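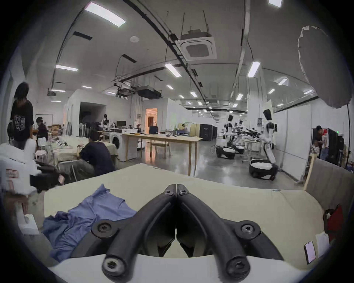
ホーム 本号の目次 著者一覧 投稿規定
検索 キーワードを入力 詳細検索

4. 衣類取扱い作業の自動化と作業者の仕事の変化

4.1 対象とした職場

本節では、Varkdenにおける衣類取扱い作業の自動化について、作業者の側から見た変化を述べる。Varkdenは、貸出用の作業着や家庭用の衣類を預かり、洗濯し、畳んで返す事業を行う会社である。同社は畳みの工程をロボットに移すことを計画し、そのための開発をCorkeckと共同で進めている。開発は工場の中ではなく、別に設けた作業場で行われる。工場の作業者は交代でこの作業場に来て、自分の手で行ってきた作業を、手持ち式のグリッパを使って行う。この動作の記録が、ロボットの学習に用いられる。

調査は9月に始めた。第一著者が作業場に入り、観察と聞き取りを行った。聞き取りの対象は36名で、一回の長さは90分までとした。観察の記録は1183件の記述に分け、二人の著者が別々に分類した後、一致しなかった164件について話し合って決めた。分類の手順は3.2節に述べた通りである。

4.2 手の道具から教える道具へ

畳みの作業を長く行ってきた人にとって、手持ち式のグリッパは最初、不便な道具であった。手ならば、布の端を指の腹で探し、同時に残りの指で生地を押さえることができる。二本の爪では、この二つの動きを順番に分けて行わなければならない。多くの作業者は、シャツの襟を先に見つけ、そこから肩へ進むという順序を、初めて言葉にして説明することになった。

工場の畳み工程で班長を務めるGrażyna Głowackiは、この経験を次のように語った。「工場では、新しい人に『見ていて』と言うだけでした。ここでは見ているのは機械ですから、迷ったときの手も全部残ります。それで、迷わない順番を自分で考えるようになりました。」

図4は、作業場の様子をグリッパの側から見たものである。作業台に水色のシャツが丸まった状態で置かれており、畳みの課題はこのような不定形の状態から始めることが多い。奥には移動台車に載った白い人型ロボットが立ち、同じ空間で人が別の作業をしている。洗濯機も同じ室内にある。人の作業とロボットの設備が壁で分けられていないこの配置は、次に述べる仕事の分担と関係がある。

図4 作業台の上の衣類と手持ち式グリッパ。奥は作業場の内部。

4.3 分担の変化と、残る仕事

導入計画の初めの案では、作業者の役割は「記録」と「確認」の二つであった。しかし観察の記録を分類すると、どちらにも入らない行為が多く見られた。例えば、畳む前に布を一度振って広げること、裏返った袖を直すこと、ボタンが掛かったままのシャツを分けて置くことである。作業者はこれらをまとめて「下ごしらえ」と呼んでいた。この語は工場でも使われているが、工程表には書かれていない。

下ごしらえは、ロボットの成績に影響する。Corkeckの側の技術者は、始めは衣類の状態をできるだけ散らばらせて記録することを求めた。一方、作業者は無意識に袖を直してから置いていた。この食い違いに気づいたのは、試験工程の担当であるHenryk Wysockaである。彼は作業者に対し、直さずに置く回と、直してから置く回とを分けて記録するよう頼んだ。作業者の中には、直さずに置くことに抵抗を感じる人もいた。ある人は「だらしない仕事を教えているような気がする」と述べた。

賃金の問題も無視できない。工場の畳み工程には枚数に応じた手当があるが、作業場での記録には同じ計算を当てはめることができない。丁寧にやり直した記録は枚数としては少なくなるからである。Varkdenは作業場に来る日の手当を固定額とした。聞き取りでは、この変更を歓迎する声と、速さという技能が評価されなくなったと感じる声の両方があった。後の声は、経験の長い人に多かった。

4.4 工場に戻った後

作業場を経験した作業者が工場に戻ると、畳みの教え方が変わる場合があった。順序を言葉で伝えること、迷いやすい箇所を先に示すことである。ただし、この変化はすべての班で見られたのではない。班長が作業場に来ていない班では、戻った作業者が新しい説明を試みても、「前の通りでよい」と言われた例がある。

身体の負担についても述べておく。立ったまま布を扱う時間は、作業場では工場より短い。その代わりに、グリッパを握り続けることによる手首の疲れが多く訴えられた。作業者は自分たちで、厚い生地の後に薄い生地を入れるという順番を決めた。この順番は後にWonentの記録用ソフトウェアの課題表にも取り入れられたが、表の上では単に「品目順」と表示されており、誰がどのような理由で決めたかは残っていない。

このように、自動化の準備の段階で作られた工夫は、記録の形式の中で見えにくくなる。Ziółkowskiの工場で行った予備調査でも似た傾向があったが、そこでは聞き取りの人数が少なく、比較は限られたものになる。課題表の欄と作業者の語彙との対応については、5節で改めて検討する。

お問い合わせ 編集室 | 無断転載を禁じます | ページの先頭へ戻る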